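How Plates Got Their Pictures: Our Study of Printed Tableware

For our design history project we looked at everyday plates from the Plisthorpe area, and wow, there is so much going on in a dinner set! We started in October with 14 patterns from the Plustanstead study collection. By the end we had looked at 67.

Most of the older ones were decorated with transfers. A design was engraved on copper, inked, printed onto thin tissue and rubbed down onto the plate before glazing. Our favorite, a pattern called Baxter, took 2 separate printings and still lines up perfectly (we checked with a magnifying glass). Later makers used decals, which let them put several colors down in one go.

We also tried it ourselves at the Plusetitz workshop. Our first decals wrinkled badly on the curve of the rim, and we learned to press from the middle outward with a damp sponge. The test tiles were fired at 700 degrees Celsius and the greens came out much darker than we hoped.
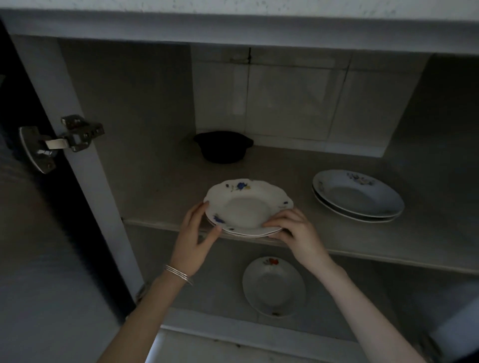
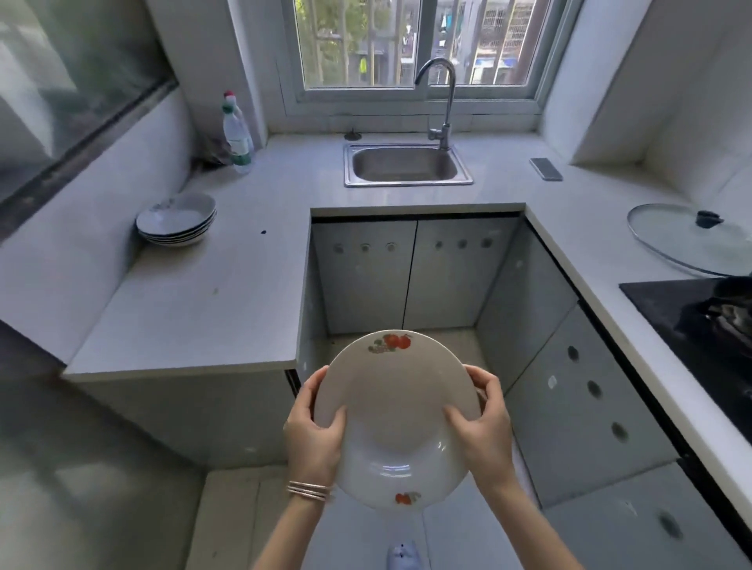
Placement was the part we got most excited about. A plate spends half its life under food, so a lot of designers left the middle alone and worked on the rim. Small blue flowers around a scalloped edge do this nicely, with the center left plain white. Red fruit with green leaves on a wide rim is bolder and needs more empty space between the motifs. Next we want to try a rim design of our own on a soup bowl.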